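Verpacken mit Klarsichtfolie: Vergleich von zwei Arbeitsweisen am Packtisch
Projektbericht, Modul Arbeitsgestaltung
22. März 2023

1. Ausgangslage
Im Projekt Barta stellen Studierende Materialsets für Schnupperkurse an Schulen zusammen. Jedes Set enthält ein Heft, mehrere Karten und ein kleines Muster und wird in Klarsichtfolie eingeschlagen. Im Januar mussten 235 Sets gepackt werden. Dabei kam es immer wieder zu Verzögerungen, vor allem beim Zuschneiden der Folie. Unsere Gruppe hat deshalb untersucht, wie sich der Arbeitsplatz einfacher einrichten lässt.

2. Arbeitsplatz und Material
Gepackt wird im Raum Tindari an einem weißen Tisch. Verwendet wird durchsichtige Folie von der Rolle. Für Papiere gibt es eine Ablage aus schwarzem Metallgitter, die am hinteren Rand des Tisches steht. Schere, Klebeband und Lineal lagen zu Beginn des Projekts in einem Schrank im Flur und mussten jedes Mal geholt werden. 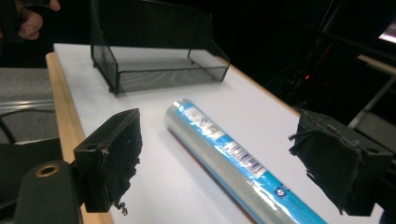

Die Folie ist dünn und glatt. Beim Abrollen lädt sie sich leicht auf und haftet an den Händen. Wird die Rolle nach dem Schneiden nicht gesichert, ist der Anfang der Bahn schlecht wiederzufinden. Beides kostete in der ersten Runde viel Zeit.

3. Vorgehen
Verglichen wurden 2 Arbeitsweisen. In Variante A schnitt jede Person die Folie für das eigene Set selbst zu. In Variante B wurden zuerst alle Bögen auf eine Länge von 40 cm geschnitten und gestapelt, danach wurde eingeschlagen und geklebt. Für jede Variante wurden 19 Sets gepackt. Gestoppt wurde nur die Gesamtzeit, einzelne Handgriffe haben wir nicht erfasst.

4. Ergebnisse
Variante B war schneller, und es blieb weniger Verschnitt übrig. Die Bögen rutschten allerdings vom Stapel, sobald jemand die Tür öffnete. Wir haben sie dann mit dem Lineal beschwert. Bei Variante A fielen die Stücke sehr unterschiedlich aus, mehrere Sets mussten neu eingeschlagen werden.

5. Offene Punkte
Eine Abreißschiene haben wir nicht getestet, sie war nicht rechtzeitig lieferbar. Unklar ist auch, ob Papierbanderolen für die Sets ausreichen würden. Die Gruppe Toramo übernimmt den Packtisch im nächsten Semester und erhält von uns die Zuschnittmaße sowie die Liste der Werkzeuge.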